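Slippers at the Door: Rarnska House Gets Its Entryway Sorted

18 Dec 2021

If you've been to one of the open evenings at Rarnska House this winter, you know the pile. You come in from the cold, you kick off your boots, and then you stand there on one leg digging for two slippers that match. I have gone upstairs in one white and one beige more than once, and I'm not proud of it!

Well, the pile is gone. Cleiton Meireles, who looks after the ground floor, put a two-tier shoe rack in the entryway this week and lined up the house slippers on it in pairs. It has light wood shelves on a black metal frame, and it sits right on the gray striped carpet where everybody used to trip (me included). White slides go higher up, the beige and the pinkish ones sit below them. Small news, I know, but I've had more messages over this than over the new boiler.

The rack came out of the money left from the February book sale, which made 300 dollars once the coffee was paid for. Cleiton wanted something low, so the kids who come for the Assunção music classes can put their own slippers back. "They're better at it than the adults," he told me, and he looked at my feet when he said it.

The house went up in 1937 and the entryway was never meant for a crowd. There's no closet down there and only one hook that holds a wet coat without giving up. A proper coat rail is next on the list, and if you have one sitting in a garage, please call before you haul it over, the front door is narrower than you think.

A couple of practical things. The slippers are for indoors only, so please don't wear them out to the mailbox. Boots still go on the rubber mat by the radiator. If you'd like to leave your own pair at the house, write your name inside them and hand them to Cleiton, who is downstairs from 5 to 6 on class days.

And if you're the person who went home in the green felt ones last winter, we'd love to have them back. No questions asked!

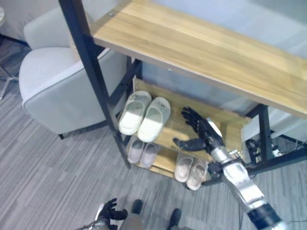
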